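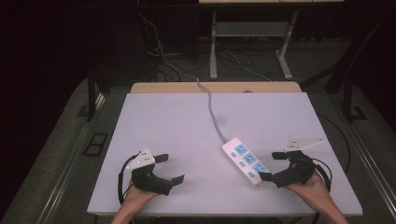 Can the Machine Do the Chores Yet? Speaker notes

Filed under: Talks & Events, Home Tech
3 comments | 50 shares

(Wait for the stragglers with their tea. The hall door sticks, so give it a minute.)

Good evening, everyone, and thank you for having me back at Huaranga. I was asked to talk about whether a machine can do the housework yet, and I'm going to take my time getting to the answer, so do settle in.

I'd like to start with a power strip, if you'll let me. You've all got one behind the telly. Think about the last time you turned one on. You probably reached down, felt for the little switch with your thumb, and held the strip still with your other fingers without giving it a thought (I certainly never had, until I started reading up for this talk!).

Now try it with two fingers on each hand, and stiff ones at that. That's more or less what a gripper gives you. When people teach this sort of job they often hold a pair of grippers themselves, one in each hand, and do the chore over and over so the machine has something to copy. It's slow going. The strip slides when you press on it, the cord pulls it round to where it wants to be, and a switch is a very small thing to hit with a blunt fingertip.

(Pass the old power strip round. Ask people to try it with two pencils. Allow 5 minutes, they will want longer.)

How did we go? I dropped mine off the kitchen bench the first time and my neighbour thought I'd had a fall.

On to the shop floor. I spent a morning at Prollach, where they pack garden fittings, and the automatic line there gets through 900 boxes in a shift. Lovely to watch, very soothing. But every box is the same size and turns up in the same spot. When a crushed one came down the line, the whole thing stopped and waited for a person to walk over and pull it out. I asked the supervisor if that bothered her and she said she'd sooner it stopped than guessed.

A house is all crushed boxes, if you see what I mean. Socks inside out, a drawer that only opens if you lift it, cords everywhere. The Drirkis people lent me their floor sweeper in August and it did a grand job of the hallway and then ate the fringe of my good rug.

(If someone asks about the Nustine folding machine: I haven't tried it, so say so. The brochure is on the side table.)

So, my answer for tonight. Floors, yes, mostly. Dishes, if you load them yourself. Switches, plugs, laundry and anything with a cord on it, I'd keep doing by hand for now, though I'd be very happy to be proved wrong, especially about the ironing.

Questions next, then the urn goes back on. Please leave the pencils at the front.

Related talks
Looking after your hearing aids
Induction or gas? Notes from the kitchen evening
What the Prollach line taught me about patience
Passwords without tears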